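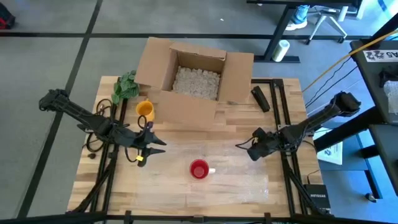 Pumpkin bread sinking in the middle every time
Baking and Desserts > Quick Breads

boram_w
I've made the same pumpkin bread three times this October and all three loaves sank in the center. The edges look great and the top cracks the way it should while it's in the oven. Then it cools and there's a dip down the middle you could pour soup into.

Recipe is one can of pumpkin, two cups flour, a cup and a half of sugar, half a cup of oil, two eggs, a teaspoon of baking soda, half a teaspoon of baking powder, salt and spices. 350 degrees in a 9x5 metal pan. The recipe says 60 minutes and I've been going 65. Toothpick comes out clean.

It tastes fine. I'd just like to bring one to my sister's without slicing it first to hide the dent.
- Bo-ram Won

karnen_kitchen
Underbaked. The toothpick lies on pumpkin bread. If you happen to go in through a crack it wipes itself clean on the way out. Use a thermometer. You want 200 to 205 in the very center.

minkyu.m
What size can? The small one is 15 ounces and the big one is 29. I've seen people dump in the big one.

boram_w
Small can. I checked.

I do have a thermometer, the meat kind. Is that OK for bread?

karnen_kitchen
Yes, any instant read. Wipe it off first.

jaroslaw_j
I don't agree that it's underbaked. 65 minutes at 350 is plenty for that amount of batter. A teaspoon of soda plus half a teaspoon of powder is on the high side for two cups of flour. It rises fast, the structure can't hold it, and it drops. I'd cut the powder completely and leave the soda. I've made mine that way for years and the top stays up.

karnen_kitchen
A teaspoon of soda is normal for a whole can of pumpkin and there are published recipes with more than that. The extra half teaspoon of powder isn't going to do it.

jaroslaw_j
Normal and too much can be the same amount. Half the pumpkin breads I've been served had a dip in them.

Su-bin Bae
How old is your oven? Mine ran 36 degrees cold for I don't know how long and I kept blaming recipes. Banana bread, corn bread, a coffee cake. I bought a cheap oven thermometer and hung it from the middle rack. Set to 350, it read 314 after a full preheat.

If yours is doing the same thing then 65 minutes isn't really 65 minutes.

boram_w
The oven came with the apartment so no idea. It's a Clernier, gas. I'll pick up a thermometer for it.

minkyu.m
Also don't trust the preheat beep. Give it another 14 minutes after it goes off. The air is hot by then but the walls aren't, and you lose a lot when you open the door.

And are you opening the door to look at it?

boram_w
Yes, probably at 30 minutes and again at 45. I like to turn the pan.

minkyu.m
I'd stop the one at 30. Turn it once at 45 if you have to.

roun_seok
How long are you mixing after the flour goes in? I use a big spoon and quit while there are still a few streaks. When I used the stand mixer I got tunnels and a sunken top.

boram_w
Hand mixer, until smooth. Maybe two minutes.

roun_seok
That's too long for quick bread in my opinion. Use the mixer for the wet stuff and then put it away.

jaroslaw_j
Agree with this one.

boram_w
OK, update. The oven thermometer said 325 when it was set to 350, so it's running cold. I turned the dial up until it read 350, mixed the flour in with a spoon, and left the door shut until 45 minutes. Same amounts of everything, including the powder.

At 65 minutes the toothpick was clean and the center was only 188. Left it in until it hit 203, which took 11 more minutes. I put foil over the top for that part because it was getting dark.

It's been on the rack for two hours and the middle is up. Very slight flat spot but no dip.

karnen_kitchen
There you go. 188 is raw in the middle as far as I'm concerned.

jaroslaw_j
Glad it worked, but you changed three things, so we don't know which one it was. I'd still try it without the powder.

Su-bin Bae
Write the real dial setting on a piece of tape and stick it on the oven. I forget mine otherwise.

boram_w
Taped. Next one I'll leave out the powder and see. Does anybody know if this freezes OK whole, or should I slice it first?

roun_seok
Whole is fine. Two layers of plastic wrap and then foil. Let it cool all the way first, overnight if you can, and thaw it on the counter still wrapped.

minkyu.m
I slice mine and put wax paper between the pieces so I can take out one at a time. If it's going to your sister's, leave it whole.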